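Tarnow TG-2 Hand-Held Gripper for Textile Task Recording

Product group: Data capture tools
Order number: 3685
Supplied as: single tool or pair

The TG-2 is a hand-operated two-finger gripper for recording cloth handling work. It is intended for linen services and guest housing operators preparing to automate folding, turning and bed setup. The operator does the job with the tool in hand, and the recorded motion is used to train the arm that later takes over the station.

Fingers: two, curved, black
Body: white
Tool change: 2 screws at the fingertips
Warm-up before recording: 5 minutes
Recommended session: 30 minutes, then a break

Recording is done at the workplace, on the furniture and fabrics in daily use. No test bench is required. Soft goods give the best results when the operator grips a fold and lifts it slowly - fast pulls are difficult to use in training.
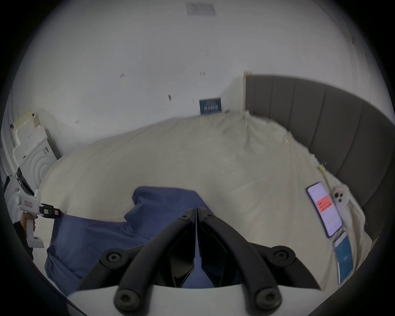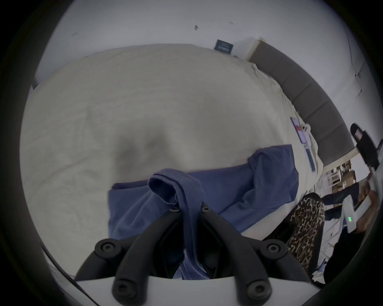

Blue cloth on a made-up bed with the gripper at the fold (first picture) and with the cloth held between the fingers (second picture).

Effect on staffing

At the Zernwood site, housekeeping staff record in the morning and return to regular duties at noon. After the changeover, the repeat folding goes to the arm. Sorting, stain checks and room inspection stay with staff, and one person per shift is assigned to clear stoppages. Plan for this before ordering. The stoppage role needs training and should be written into the shift schedule - it can't be added on top of a full cleaning load.

Staff who record should be told what the data is for and how long it is kept. A notice sheet is packed with each tool.

Compatibility

Recordings load into Aneo Station without conversion. For Qureshi arms, the fingertip adapter is ordered separately. Older TG-1 fingertips do not fit.

Care

Wipe the fingers with a dry cloth after use. Check the joint screws weekly. Do not oil the joints, as oil marks light bedding.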